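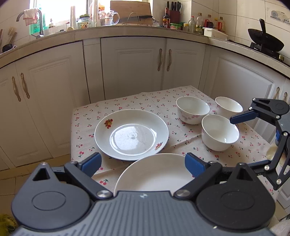

Tablecloth slips on a sealed tabletop

Ekene Wike
Cotton cloth, sealed table. It creeps toward one side whenever plates are moved. Clips get in the way of chairs. Is there an underlay that stays put and can be washed at 40 degrees?

2 replies

Skukham
Use a felt-backed pad, 260 g per square meter or heavier. Cut it 5 cm short of the table edge on every side so it doesn't show. Check the care label, as some backings harden in the dryer. Avoid bare PVC mesh on varnish. It can leave a pattern in the finish over a summer.

Gindow
Cloth weights sewn into the corners worked for me. Didn't try a pad.

Ekene Wike
Ordered the felt. The weights would swing into people's knees.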